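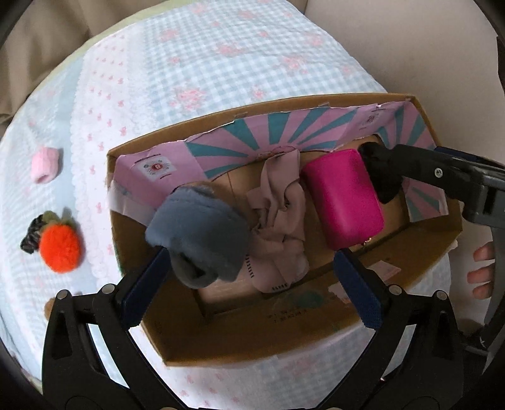
Folasade Eze told me once that she never packs a gift box on a table any more, only on a bed, and that she'd argue the point with anyone. Things don't roll off a bed, she said, and you can spread your bits out, kneel down next to them and take your time over it.

Start with that, then let people settle. Hands up, who packs on the kitchen table? Who packs on the floor? (There are always floor people. Be nice to the floor people, I was one for years!)

SLIDE 1. WHY SMALL BOXES

Say hello, say who I am, say thank you to Viltdale for the hall and the tea.

Tonight is all about small soft things in a cardboard box. Socks, scarves, pouches, little charms on cords. I love this kind of parcel more than any other. It costs next to nothing to send, it squashes through most doors and it feels like a proper present from the second the flaps go up.

Point at the lining. Pink paper with teal rays, and look how much work it does! Plain brown box on the outside, you can see the bare card at the edge of the flap, and then all that colour when it opens. I would put my effort into the lining before I bought a single ribbon. Run paper up the inner walls and crease it hard into the corners with the back of a spoon. Glue stick, never wet glue, it bubbles.

Pause here for the spoon question. Yes, any spoon.

SLIDE 2. WHAT GOES WHERE

My rule is shaped things first, soft things round them. The magenta pouch is your shaped thing. It's brick-like, it stands up by itself, so it gets a place and everything else fits in with it. Keep the zip pull where a hand will find it.

Then the fuzzy grey sock, then the crumpled dusty-pink piece. Soft fabric is your padding. I used to fill the gaps with shredded paper and I spent one whole January finding it in the carpet. Now I let the socks do the job and the box is better for it, you get more present and less rubbish.

Hold up the sample box. Pass it round from the left. Ask for it back this time!

Colour: pinks together, one grey to calm it down, one loud thing. The orange strawberry pom-pom waiting on the bedspread is the loud thing. I adore that strawberry. Green felt top, black braided cord. Put something like that in last, right at the top, so it's the first thing anybody sees.

SLIDE 3. FOLD OR ROLL

This is the part people write to me about. The last newsletter went to 527 addresses and I think half of you have views on rolling.

Roll anything small and fluffy. A fat little roll keeps its shape and you can tuck it into a corner with one finger. Fold anything long. Anything you can't decide about, lay it out flat on the quilt, smooth it with your palm and have another look at it. 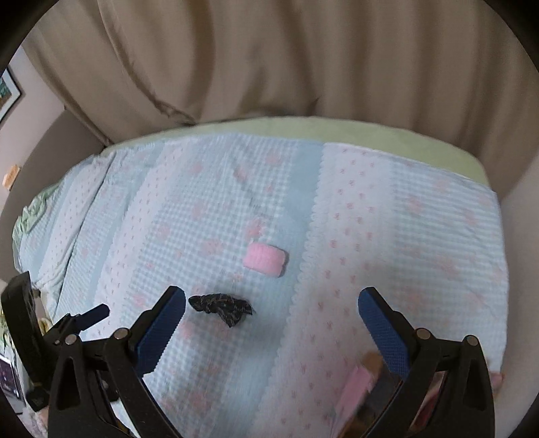 Slide 3: pink roll and crumpled black piece on the patchwork quilt.

Talk about the difference. The pink one is a tidy stubby cylinder and could go straight in a gap. The black one is all bunched in the middle with two points sticking out, so it wants shaking out before it goes anywhere. Do this live with the spare scarf. Shake, halve, halve again, roll from the short end. Don't rush it, the back row can't see.

Quick word on the quilt as well, somebody always asks. Gingham with pink flowers, a plain blue strip, a scalloped edge, then tiny bows on white. Lovely to look at and a bit of a menace to pack on, small pink things vanish against it. Pat the bed down with both hands before you tape up. Chiamaka Haruna posted a box to her niece and found the matching sock under a pillow in September.

SLIDE 4. CLOSING UP

Lift the box and tip it gently. If you feel a slide, add one more soft thing or move the pouch over. Note goes on top, flat, never folded inside a sock (Bello Nnaji did this and his brother wore the note).

One strip of tape along the middle, one across each end. Press it with your thumb.

Allow 60 minutes for a first box, lining included. It gets much quicker.

SLIDE 5. HAVE A GO

Boxes and paper are on the side table, two people to a glue stick please. Ekaette Nwankwo has the scissors. Tea at the back whenever you like, lids on near the paper.

Spare roll of lining is in my blue bag if the first one runs out.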